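Rernonska Low Vision Service

The Rernonska Low Vision Service is an outpatient and home-visit program for people whose sight cannot be fully corrected with ordinary glasses, contact lenses, medicine or surgery. It serves the town of Rernonska and the valley settlements to the north, including Bonis and Javier. The service is run from the Rakovach clinic building on the west side of town and shares a front desk with the general eye clinic there.

Background

Before the service was set up, residents with low vision were seen during regular eye exams. Those who needed magnifiers or other aids were given a printed list of mail-order suppliers. Follow-up was left to the patient, and many of the aids that people ordered were the wrong strength for the task they had in mind.

Jhun Sebastian, an optometrist at the Rakovach clinic, began holding separate low vision appointments in a former storage room on the ground floor. The appointments ran longer than standard exams and were limited to one afternoon a week. The room was later joined to the one next to it, and a second afternoon was added. The present name came into use when home visits started.

Eligibility

A person does not have to be legally blind to use the service. The usual rule is that best corrected vision in the better eye is 20/70 or worse, or that the visual field is reduced enough to interfere with daily tasks. People with better acuity are accepted if they have poor contrast sensitivity or severe glare problems. Common causes among patients include macular degeneration, glaucoma, diabetic retinopathy and inherited retinal disease.

Referrals come from eye doctors, family doctors and home care agencies. Patients may also refer themselves, but a recent eye exam is required before the first appointment.

Assessment

The first appointment begins with an interview about what the patient wants to do. Reading mail, checking medicine labels, cooking, watching television and recognizing faces are the goals most often recorded. Distance acuity is then measured with a chart on a wheeled stand, which can be moved closer than the usual test distance. Near vision is tested with continuous text as well as single letters, as some patients can identify letters but cannot follow a line of print.

Contrast sensitivity and central field are checked at the same appointment when the patient is not too tired. Refraction is repeated in every case. A change in an ordinary glasses prescription is sometimes enough to meet the patient's main goal.
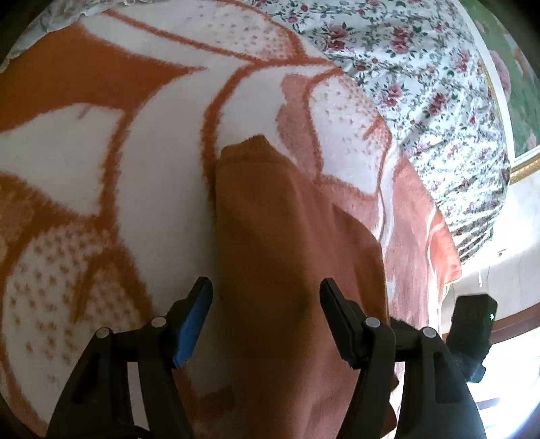 A rust-orange cloth lying on a patterned orange-and-white blanket.

Home visits

Home visits are offered to patients who have difficulty traveling and to those whose problems depend on conditions in the house. A visit covers lighting, the position of chairs and work surfaces, marking of stove and thermostat controls, and the edges of steps. The visitor brings a light meter, a set of lamps and a case of magnifiers. Changes that cost nothing, such as turning a chair so that a window is behind the reader, are tried before any equipment is suggested.

Visits to Bonis and Javier are grouped on the same day. The upper road to Javier is often closed in winter, and patients there are normally booked between spring and the end of September.

Devices and loans

The service keeps a loan collection of 273 devices. It includes hand magnifiers, illuminated stand magnifiers, high-plus reading glasses, small telescopes, absorptive filters and electronic video magnifiers. Stand magnifiers are borrowed most often. They hold a fixed distance from the page and are easier for people with unsteady hands.

Standard loans last four weeks. Video magnifiers are in shorter supply and are lent for two weeks, with one renewal if there is no waiting list. At the end of the loan the patient may return the device, exchange it for another strength, or buy a new one through the clinic. Borrowed devices are not sold.

Training

Training sessions are held for patients who have been given a new aid. They cover working distance, keeping the lens parallel to the page, and moving the text while holding the eye still. Patients with central field loss may also be taught eccentric viewing, in which a healthier part of the retina is used in place of the damaged center. This takes practice, and sessions are kept short.

Telescopes require separate instruction in finding and focusing on a target. State rules on driving with telescopic lenses differ, and the service does not give driving lessons.

Location and access

The low vision rooms are on the ground floor of the Rakovach building and can be reached without stairs. The appointment line is the same as for the general clinic. Large-print and audio versions of the intake form are available at the front desk.

Last updated 2025-08-05.

See also: Contrast sensitivity; Eccentric viewing; Stand magnifier; Visual acuity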